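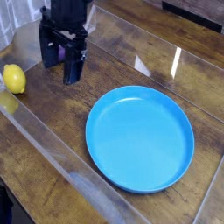 How do you switch a personal Instagram account to a creator or business account?
Open your profile, go to Settings, find the Account section, and choose the option to switch to a professional account. You can switch back later, and your posts stay where they are.

Before you start

Update the app and make sure you can still get into the email address on the account. Old accounts are often tied to a school address that no longer works. Fix that first.

Setting it up

1. Pick a category. It shows under your name, so choose one a stranger would understand. You can hide it.
2. Add a contact email. Use a separate one from your login. Pfeiffer, the small booking agency we deal with most, only writes to the address on the profile.
3. Rewrite your bio. Say what you post and how often, in 2 lines.
4. Check your link. Open it on a phone that isn't logged in.

Reading your numbers

Give it 4 weeks before you look at reach. One of our test accounts, Virka, had 832 followers when we switched it in February and passed 3,000 that summer. Most of the growth came from short videos posted in the early evening. Photos did about the same as before.

Saves and shares are worth writing down. Likes go up and down too much to plan around.

If the option is missing

Log out, restart the phone, and log in again. If it still doesn't show, try the website in a browser.

Last updated October 27, 2018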